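Robots and Everyday Work, Week 6: Can a Machine Tidy a Bookshelf Yet?
Notes by Thịnh Vũ, for the evening group at Wusville

Welcome back, everyone, and thank you for the lovely pile of questions you left me after the dishwasher week. I've tucked as many of them in as I could. If you missed that session, don't fret, you can follow tonight's notes perfectly well without it (though do have a look at the bit on grip force when you get a minute).

Tonight's chore is one most of us do without thinking: picking up books and putting them where they belong. I gave this job to my nephew at Brekham over the holidays and he was finished before the kettle boiled. Ask a pair of robot arms to do it and you'll soon find out how much your hands have been keeping to themselves all these years!

Start with the paperback. It bends. Squeeze it near the spine and it behaves like a small plank, squeeze it at the open edge and the cover wants to slide away from the pages. A hard box from the Fothergill parts counter, which is what we practised on in March, forgives a sloppy grip. A paperback doesn't.

Then there's the lying-flat problem. A two-fingered gripper is happiest with something standing up, where it can get a finger on either side. A thin book flat on a table offers it nothing but a slippery cover, so the arm has to tip it, drag it to an edge, or ask the other arm for help. Overlapping books are worse again, as moving one shifts its neighbour. And a soft bag changes shape whenever you touch it, which makes putting anything into one a fair test of patience.

Have a look at how close the wrist view gets, compared with the view over the whole table.
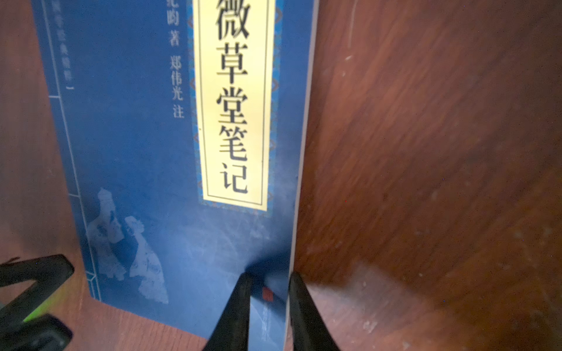
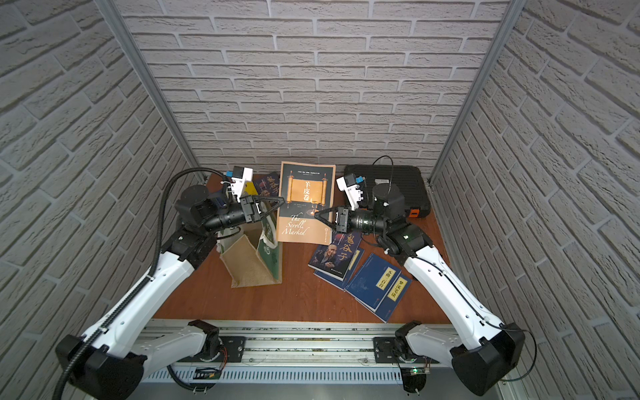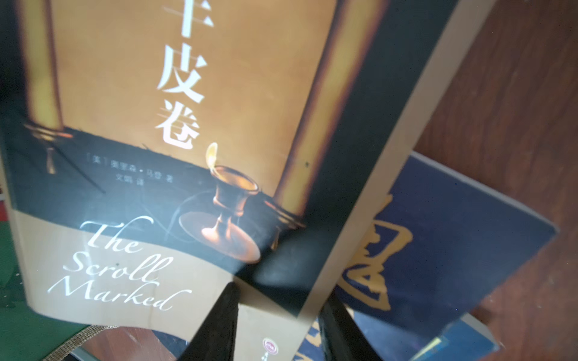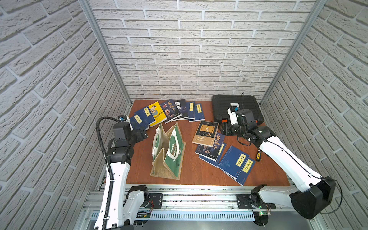 So, are we there yet? My own answer is "partly", and I know some of you will groan at that. An arm that can lift one book from a known spot is old news. What I'd want before letting one loose in the Sesdale library is the dull stuff: the same job done on a messy table, with covers it hasn't met before, and a sensible recovery when something slips. When you read a claim about a household robot, look for how many tries it was given, and whether a person reset the table in between.

For next week, please clear a small stack of books at home using only your thumb and one finger on each hand. Go slowly, and write down every time you cheat with your palm. Bring your notes along and we'll compare them over tea.

Recent handouts
Week 5: The Dishwasher, Loading and Unloading
Week 4: Folding a Towel, and Why It Takes So Long
Week 3: Sorting Screws on the Shop Floor
Week 2: What a Gripper Can Feel
Reading list and room details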